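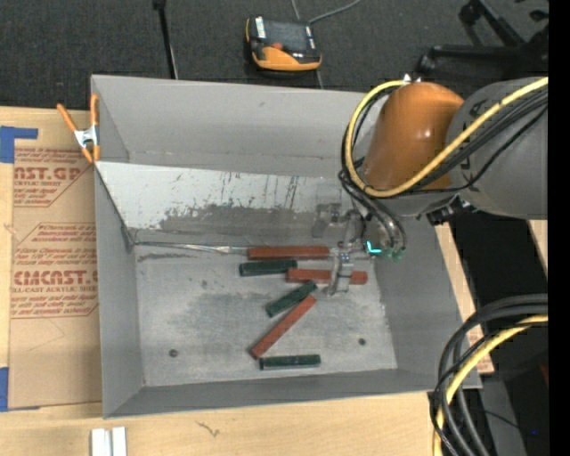
Reddish-brown and dark green blocks in a grey metal bin.

The slowest game on your phone

Plomville wants you to do nothing, and it wants you to do it daily. You own a small harbour town. Boats come in. You tap a boat, and a man with a moustache carries a crate up the hill at the speed of continental drift. I have been playing since April and have finished one lighthouse.

Heather Semple, who designed it for the two-person studio Provlow, seems pleased when I complain about this. "People ask for a speed-up button," she says. "We added one. It makes the music faster."

There are 247 townsfolk to unlock, each with a grievance. The baker hates the ferry. The ferry captain hates bread. Settling their feud took me 100 baskets of herring and most of a long weekend, and my reward was a hat. I put it on the baker. The captain stopped sailing.

Dalal Zoubi wrote the dialogue, all 554 conversations of it, and you can tell she enjoyed the funeral ones most. Duygu Işık's soundtrack is mainly accordion, with a gull on percussion.

What you won't find is a shop selling gems. Plomville costs the same as a decent sandwich, once, and then leaves your wallet alone -- a business model so old-fashioned it ought to come with a cartridge. A second island, Sevimard, is promised as a free update. Semple won't say when. My man with the moustache is halfway up the hill, so I can wait.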